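February, morning, bindery bench

Picked up the Flutance reprint again, volume 2 of 4. Text block is 380 pages from the Gesdale scan. Checked it against the Clornstead library copy and the chapter breaks match, but the running head is wrong from page 49 on - it still carries the title of volume 1. Fixed in the layout file and sent the sheets back through.

Preface: the scan drops the last line of the dedication. Typed it in from the library copy. Wycliffe Sang to read it over before we print, he knows the old spelling better than I do. Leave "chuse" and "shew" alone, they belong there.

Paper: the cream stock from Mohamedi curls at the fore edge after trimming. Left one copy under weights overnight and it was flatter but still lifts at the corners. Try the grain the other way on the next one.

Glue: two thin coats on the spine held better than one thick one. Opened the test copy flat in the middle and no pages came away.
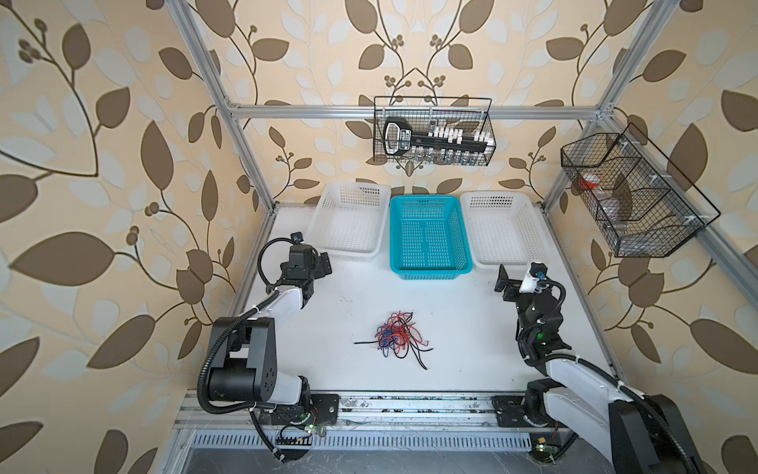
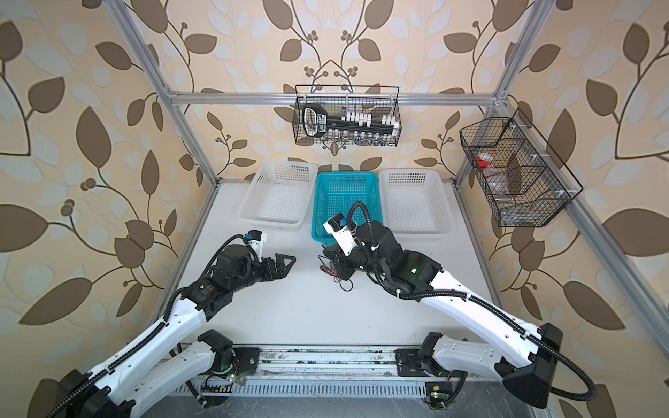
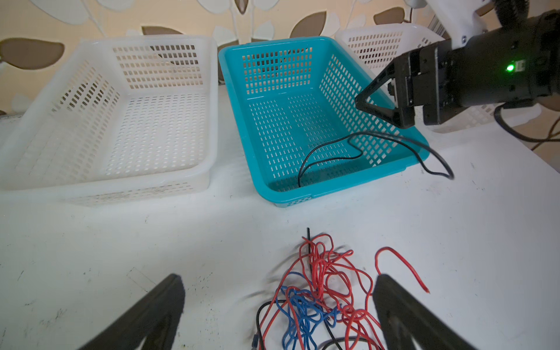
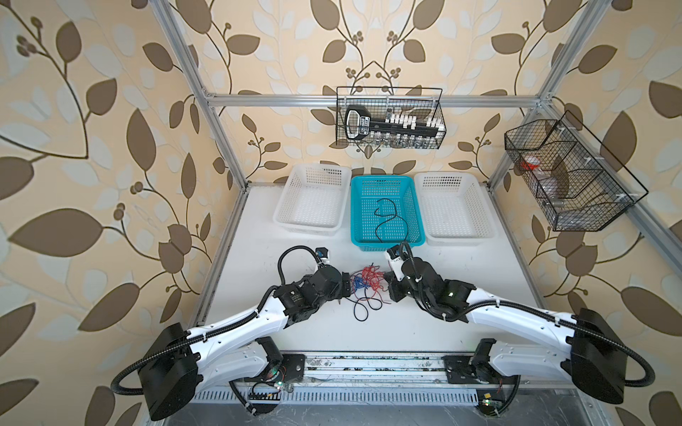 Cover still undecided. The plain blue reads well on the shelf but the volume number is too small. Make it bigger and move it up under the title, same place on all of the set.

To do - new proof of the title page, ask Clornstead if we can keep their copy until volume 3 is set, order board.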